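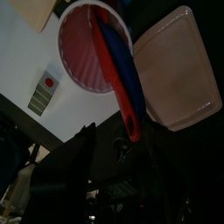

2025-01-26
N. Mazza, Birkstead bench notes
2 comments | 2 shares

Table layout, continued. Kept to the white top. Bowl at the left, box with the red front next to it, then the red cup with the red-handled item and the blue one standing in it. Block on its side in front of the cup. Brown board across the back, right side.

Cup is the item to watch. Tall, narrow at the base, and both utensils lean the same way. Added 200 g of dry rice to the spare cup as ballast and will compare. Do not swap the cups without writing it here.

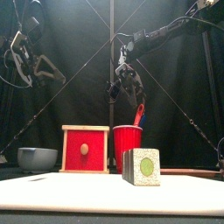

Layout as used, block on its side, green circle to the front.

Box: the knob on the Moradi spare is tight, no play. Leave it.

Inventory sheet still lists the block under Bollow, line 344. Should be Arham. Corrected on paper, shared copy still wrong.

To do:
- second rice weight, half the first
- tape marks for the bowl and the block
- ask for the June layout sketch, the one with the board moved forward

NM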